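Griltamby Standby Generator – Owner's Guide

Section 4: Fuel, First Start and the Monthly Run

Read this section before you put diesel in anything. The previous section covered bolting the unit to its pad, and if you skipped that one, go back. A generator that wanders across the yard under load is hard to refuel.

4.1 What to put in the tank

The Griltamby runs on ordinary road-grade diesel. It does not run on gasoline, paint thinner, or the contents of the unlabeled can at the back of the shed. Heating oil will make it turn over and will also void your warranty, and our service people can smell it from the driveway.

The base tank holds 130 liters when full. Full means up to the red ring inside the filler neck, with the rest of the neck left as air. Diesel swells on a hot August afternoon, and it will use that space whether you planned for it or not.

Note: If your unit came with the Garba auxiliary tank, fill the base tank first and leave the transfer valve closed until step 9 of the first start. The valve handle is yellow. Crosswise is closed, in line with the pipe is open.

4.2 Filling the tank

1. Turn the main selector to OFF. The panel light should go out. If it stays lit, you have turned the volume knob on the alarm, which is a common mistake and partly our fault for putting them side by side.
2. Wait 15 minutes if the engine has been running.
3. Clip the grounding lead to the bare lug below the filler cap.
4. Wipe the cap and the area around it. Whatever is sitting on the cap will otherwise end up in the tank, and then in the filter, and then in a conversation with our service desk.
5. Remove the cap and check that the mesh strainer is seated in the neck. Leave it there. It slows the pour, and people take it out for that reason and lose it.
6. Fill to the red ring.
7. Replace the cap and turn it until it clicks twice.
8. Unclip the grounding lead and hang it back on its hook.

CAUTION: Do not smoke, weld, grill or test the spark on anything while the cap is off. Diesel is slower to catch than gasoline, a fact that has encouraged a lot of people to be careless with it.

4.3 Storing extra fuel

Keep spare diesel in cans made for the purpose, out of the sun, and away from the generator's exhaust side. Write the month you bought it on each can. Diesel kept too long grows a dark slime that clogs filters, and it looks much the same as fresh diesel until you tip it up to the light.

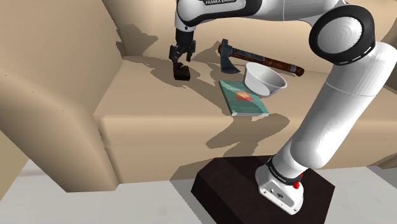 If you buy from a delivery service, ask for a ticket showing the grade and the amount, and keep the ticket with this guide. Our Erkport depot can deliver within its own area on any weekday and on Saturday mornings. Drivers will fill the tank for you but will not open the cap on a running engine, however politely you ask.

Old fuel should go to a proper collection point. Drains, ditches and the neighbor's gravel do not qualify.

4.4 First start

Do these steps in order. The controller remembers which ones you skipped and will show a code about it for the rest of the day.

1. Check the oil at the dipstick. The unit ships with oil in it, but trucks tip, and so do forklifts.
2. Check the coolant in the clear bottle. It should be between the two lines.
3. Open the fuel shutoff at the base of the tank.
4. Pump the rubber primer bulb until it goes firm. This takes longer than feels reasonable. Keep going.
5. Set the breaker on the generator to OFF.
6. Turn the main selector to MANUAL.
7. Press and hold START for 2 seconds, then let go. Holding it longer does nothing except wear out the switch.
8. Let the engine settle. Expect a puff of gray smoke and a rattle that fades.
9. Open the transfer valve if you have the auxiliary tank.
10. Set the breaker to ON and watch the load meter climb.

If the engine cranks but does not catch, stop, go back to step 4, and pump the bulb again. Almost 900 calls to our help line have ended this way.

WARNING: Never run the unit in a garage, basement or enclosed porch, even with the door open. Exhaust gas has no color and will not announce itself. This is the one paragraph in the guide with no jokes in it.

4.5 Setting the monthly run

The Skestance controller can start the engine by itself once a month to keep the seals supple and the battery charged.

1. Hold MENU until the screen says EXERCISE.
2. Pick a day and an hour with the arrows. Late morning is kind to the people next door. The factory setting is 3 a.m., so please change it.
3. Choose WITH LOAD or NO LOAD. With load is better for the engine. It also makes your lights blink once at the changeover, so save your work first.
4. Press OK and wait for the beep.

Note: The controller will skip the run if the tank is under a quarter full, and will show LOW FUEL in small letters until you do something about it. It does not get louder. Look at the screen now and then, especially ahead of a storm.

For filter changes and bleeding the fuel line, go to Section 5. Bring rags.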